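4.2 Does supplier certification predict delivery?

The claim we set out to check is a common one in procurement circles: that a supplier holding a third-party certificate will deliver on time more often than one without. Registers such as the one run at Trurcombe charge suppliers a yearly fee on the strength of it. We are not convinced the evidence has ever supported the fee.

Our sample was 700 purchase orders placed by Evov over 18 months with small and mid-sized suppliers. Every supplier was either certified before the first order or stayed uncertified to the end. Firms that changed status partway through were dropped, and we admit that this may have removed the most interesting cases.

On the raw figures, certified suppliers did better. Late deliveries were less common and disputes over invoices were settled sooner. Kamata reads a similar gap in his own survey as proof that certification works. We read it differently. Certified firms in our sample were larger, older and more likely to have a full-time person handling paperwork. Once orders were matched on firm size and order value, the gap in late deliveries shrank to a level we would not defend in front of a buyer. The gap in invoice disputes held up better, though a firm that can fill in a certification form can presumably fill in an invoice.

Two suppliers deserve separate mention. Furukawa was certified throughout and was late on 6 orders, all for the same part. Skirnness had no certificate and a better record, but it sold only stock items. Neither case settles anything. They do show how much the type of goods matters, and the register's scoring ignores it completely.

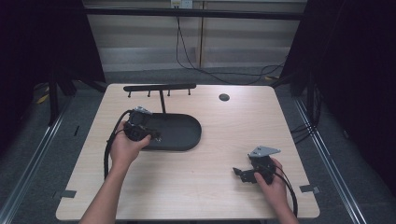 Figure 3. Hands holding two black mechanical assemblies at a table.

We also looked at whether buyers behaved differently towards certified firms. They did. Evov's purchasing staff chased uncertified suppliers earlier and recorded their delays more strictly, while a certified supplier was often given a few days' grace that never reached the order log. Any study relying on such logs, including ours, will therefore flatter the certificate. How much of the remaining gap comes from this habit we cannot say, and we are wary of anyone who offers a number.

Registers may still be worth having as an address book. Whether a buyer should pay extra for the label is a separate matter, and on these data we would hold off until the order log records grace periods as well.

Comments (3)

Tsutomu Kamata
My survey did control for firm age, see the appendix. I agree about order type, though, and would like to see the matching done again with stock items left out.

Trí Tô
Did the grace period show up at every Evov site or only the main office? Our buyers do the same thing and it is never written down.

millbrook_buyer
We let our certification lapse in February and not one customer has asked about it. The renewal notice did arrive on time.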